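Avard Table Tags

Avard Table Tags are a set of free printable place cards and gift labels drawn by Roald Torvik and first posted in November. The set has 29 designs, of which 28 are snowflakes and one is a goose. Torvik has never discussed the goose.
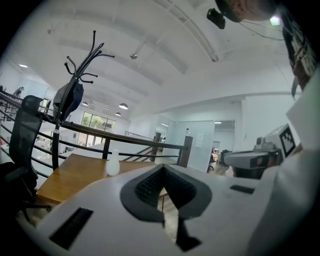

Small white vase on a light wooden tabletop.

The tags are licensed for personal use with credit. Under the terms, a household may print up to 50 sheets a year – a limit no household is known to have tested. Selling the printed tags is not allowed, nor is passing them off as one's own, a rule aimed at craft fairs in general and, readers assumed, the one in Jiltstead in particular.

A revised edition dated 20 January 2024 added fold lines by Tatu Mwakyusa. The first edition had left folding to the conscience of the user.
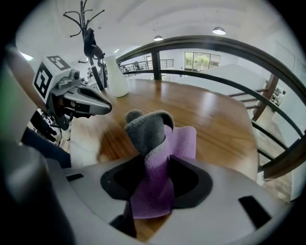
Can the tags be used at a school or church event?
They can, as long as nothing is charged for them and the credit line stays on the sheet.

Roussel, a later companion set, has 10 designs and the same license. It contains two geese.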